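Vestum power cube: a month on my white table

Posted Mar 15, 2022 by Marisol Crenshaw

I had a long flat power strip before this, the kind that slides off the back of the table every time you yank a laptop charger. So when Sabina Mridha got a little Vestum cube for her sewing corner I was jealous right away, and I ordered one for the big white table that night (in black, because white was sold out and I have no patience).

First thing, it's small! I kept looking in the box for the rest of it. It takes up less room than my coffee mug and you can plug in from different sides, so the fat charger for my camera batteries doesn't hog the spot next to it the way it did on the old strip. I've had up to 7 things charging in a day, swapping them in and out, and I never once had to crawl under the table, which at my age is worth the price right there.

I keep it toward the back so the middle stays free for cutting fabric and paying bills and all the rest of it.
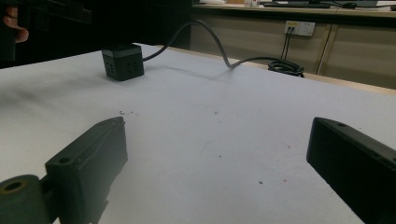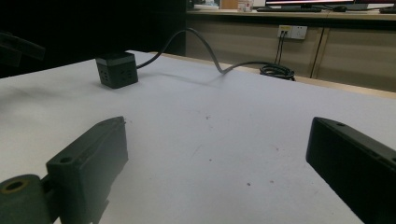 The little black cube on the white table, crumbs and specks and all.

Now the gripes. The cord is stiffer than I'd like. Mine wanted to curl back the way it was packed, and for the first week it kept turning the cube a few degrees every time I bumped it. It's relaxed since then, but if you're running it around a corner, measure first and give yourself extra. I also wish it were heavier. Pulling out a tight plug is a two-hand job, one to hold the cube and one to tug, and Ehsan Butt (he does our bookkeeping and borrows the table a lot) says his old Queiroz strip never needed that.

Black against a white tabletop also shows every bit of lint. I wipe it with a dry cloth when I think of it, so not often.

I paid 30 dollars with shipping and would buy it again, probably in white if they ever restock. If you need a lot of outlets at once, get a regular strip and screw it to the wall. For a table where people come and go with their phones and laptops, I'm really happy with it. Sabina is already on her second one.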